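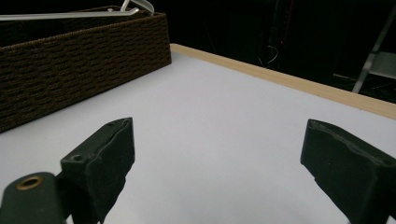 Why does a gripper that worked in August start dropping things a month later? Look at the fingers first. Ours had lost bits of their upper edges, and the software had no idea.

I say this as someone who looked at the software first, for 8 days. The log told me the fingers were closing all the way, which they were. It told me the grip was good, which was a matter of opinion. Meanwhile anything thin slid out and hit the table, and I retuned the closing speed with great confidence and no effect whatsoever.

The green fingers came from Prasberg, rated for 4,000 closes. We were at 3,850 when the drops started, so I had ruled them out on the grounds that a number on a spec sheet is a promise. Then I ran my thumb along the top edge and it caught. Both of them are chipped. The left one is rough all along the upper rim, and a thin handle will find every one of those dips before it finds anything flat.

The Hota controller can't feel any of this. It knows where the motor is. It threw 13 faults that week and every one of them was "object not present," technically correct by then, the object being on the table.

What I can't tell you is where the missing pieces went. I checked the basket and then the floor with a flashlight. If you run these near anything people wear or eat, that should bother you more than the drops.

New fingers are ordered from Irnbridge, in a softer material. Until they show up I'm checking the edges by hand before every run and writing it in the notebook, and the Tang job waits.

Posted 26/09/2026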